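Learning to love plain flour (and a very old rye starter)

I have finally done it. After three years of saying "I really must have a go at rye bread", I have a jar of starter living on top of the fridge, and I am completely smitten with it!

It came from Sointu Pelkonen, who runs the Friday bread class at the Narkska hall. I only went along in April to keep my sister company, and I came home with a jam jar wrapped in a tea towel and a sheet of notes so splashed with dough that I had to ring my sister to find out what half of it said. The class is small and noisy and the kettle is on the whole time. You end up kneading next to people you've never met and telling them about your boiler.

Anyway, the bread. I'd always thought of rye as the heavy stuff you get in thin slices in a packet, and I never much liked it. Fresh rye is another thing altogether. It's sour and a bit sweet, the crust fights back, and with cold butter and a slice of cucumber I could eat it morning, noon and night (and last week I more or less did).

The dough is the strange part if you're used to white bread. It doesn't stretch. It's more like wet cement, and my first instinct was to keep throwing flour at it until it behaved. Sointu took the bag out of my hands! Wet hands, wet spoon, leave it alone -- that was the whole lesson, and I wrote it on the back of my hand in biro so I'd remember it at home.

My first loaf at home was a brick. I'd fed the starter once, got impatient and gone straight in. The second was better but gummy in the middle, and I cut it while it was still warm, which Sointu had told us twice not to do. Rye wants to sit until the next day at least. I now bake in the evening and put the loaf in the spare room so I can't smell it.

The third loaf was the one. I weighed it out of curiosity and it came to 849 grams, with a lovely cracked top like a dried-up pond. I sent a photo to everyone I know, including, by mistake, my dentist.

A few things I've settled on so far. I use the coarse flour from Drisano, the shop behind the station, where they scoop it out of a bin and fold the top of the bag over in a way I can never copy. I tried a finer one from the supermarket and the loaf came out paler and a bit dull to my taste. I feed the starter before bed with equal weights of flour and water. And I use the small Biteck tin my aunt gave me, greased with far more butter than seems decent -- rye sticks like anything.

I've also started reading about it, as you do. There's a lovely battered paperback by someone called Chávez that I found in the charity shop, 156 pages, no pictures at all, and a whole chapter on caraway seeds. I'm on the fence about caraway. I put a teaspoon in last time and my husband picked his slice apart like a blackbird.

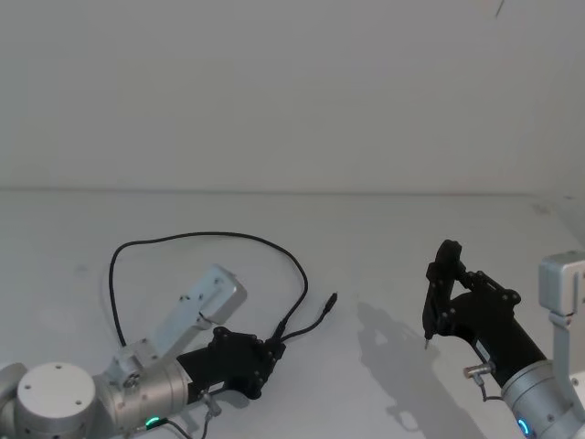
Can you keep a rye starter going if you only bake once a fortnight?

Keep it in the fridge with the lid resting loosely on top, feed it once a week, and take it out the day before you want to bake so it can have a feed or two in the warm.

I've done this twice now, once when we were away at my mum's, and it came back bubbling both times. There was a bit of grey liquid on top after the longer stretch and I just stirred it in. If you ever see pink or orange streaks or anything furry, throw the lot out and start again with a clean jar.

Next on my list is a loaf with grated potato in it, which Sointu says stays soft for days. She also does a round one with a hole in the middle, for hanging on a pole, and I want to try that as well, though I've no idea where I'd put a pole. The potatoes are already on the worktop and the starter gets its supper at nine.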